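Section 3: Working out what to buy before you order anything

I'm Danica Trajkovski, and I look after the hand-held gripper kits at Sandhu. Sections 1 and 2 covered charging and pairing. I've put the money part next, ahead of calibration, as most of the people who ring me have already bought something they didn't need (or are one click away from it).

Have your floor plan, your task list and last year's equipment spend beside you. If you don't have a task list yet, go and write one. Even a scrappy one on the back of a delivery slip will do!

3.1 Decide how many kits you need

1. Go through your task list and mark each job as one-handed or two-handed. Opening a jar is two-handed. Putting a cup on a shelf usually isn't.
2. If more than a couple of jobs are two-handed, plan on pairs from the start. Grippers bought singly and matched up later can come from different batches, and then you're calibrating each one on its own.
3. Work out how many people will be recording at the same time. That's people at the same moment, so a crew who take turns can share a set quite happily.
4. Add one spare pair for the whole site. I used to say one spare per room and I've gone right off that idea.

Note: A Dokar pair comes with both grippers, the wrist cubes with their markers already printed on, and a charger. The shoulder harness is a separate line on the order form. People miss it every single time, me included.

3.2 Price the kit properly

5. Start with the pair itself. On the October price list a Dokar pair is $3092.
6. Add the harness and head mount bundle, which is $459. You need one per person, even where two people share a pair of grippers, because re-fitting the straps between users eats up your morning.
7. Put aside $60 per pair for spare finger pads. They're the part that wears, and jobs with gritty or rough surfaces chew through them.
8. Check whether your quote includes freight. Buka quotes with it and Vemum quotes without, so the cheaper-looking number can turn out to be the dearer one by the time the box lands.

Caution: Don't save money by printing your own cube markers on ordinary office paper. Glossy paper throws glare back at the camera, and paper that's been stuck down by hand gets bubbles and curled corners. Either one can lose you the tracking.

3.3 Look hard at the space

This step costs nothing and gets skipped the most. Before you spend a cent on furniture or lighting, put a kit on somebody and have them work in the room as it stands. Don't tidy first. A proper household job in a proper household mess will tell you far more about your budget than a cleared bench will - you'll see how far people need to reach, where the cords run and how much floor they've got left to stand on.

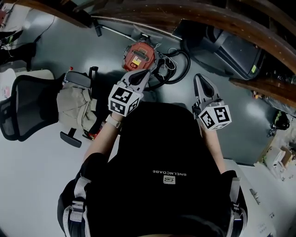
Photo: Sandhu set-up guide, kit planning section

With a canister vacuum you've got the body, the hose, the tube and the floor head to think about, and they rarely stay in a neat little pile. The hose in our photo has looped itself over a good patch of floor, with a white cord tangled across it, and the metal tube is off to one side. So if vacuuming is on your list, budget for floor area first and gadgets second. Notice too that both wrist cubes are up where the head view catches them. You want that through as much of the job as you can manage.

9. Have the person reach for everything the job involves while you watch the head view on the laptop. Write down each spot where a cube drops out of sight.
10. Go through that list and ask of each spot: can I fix this by shifting something? A chair moved sideways is free. A second camera isn't.
11. Only price up extra cameras for the spots that are left over.
12. Repeat for each room. Please don't assume the kitchen will behave like the lounge.

Note: Watches and sleeves are worth a thought at this stage. A watch is generally fine if it sits clear of the cube mount. Long floppy sleeves are more trouble, as they creep down over the bracket, so I ask people to wear short ones or roll them up.

Caution: Anyone wearing a head mount tends to look at the grippers and forget their feet. Walk the route with them once before you start recording, especially where there's a hose or cable on the floor.

3.4 Things you can leave off the first order

I get asked about these a lot, so here's my own opinion, for what it's worth.

Hard cases: lovely, but leave them until you know you'll be moving the kits between sites. A lidded tub and some foam will see you through.

Suction attachments: wait until you have a task that needs one. The standard fingers manage more than you'd think, and the loop shape is very forgiving with soft things like cloths and bags.

The extended service plan: it suits big crews running every day. For a small team I'd put the money into finger pads and a second charger.

A robot arm: if your plan is to record first and run the arm later, order it later. Prices shift, and your recordings may well show you need a longer reach than the one you had your eye on. Do ask for the lead time now, though, and pencil it into your plan.

3.5 Put the order together

13. Write up one page with the number of pairs, the number of harness bundles, the finger pad allowance, freight, and any cameras from step 11.
14. Allow 3 weeks from order to first recording. Delivery is usually quicker than that, but people need time to get used to the grip, and the first few days of recordings tend to be for practice.
15. Send the page to whoever signs off, along with your task list and your notes from step 9. The notes do most of the arguing for you - I've had a camera request knocked back without them and passed with them.
16. Once the order is in, label a shelf for each kit and check that there's a power point within reach of it.

When the boxes arrive, check each gripper against the packing slip before you charge anything, then carry on to Section 4, Calibrating a pair.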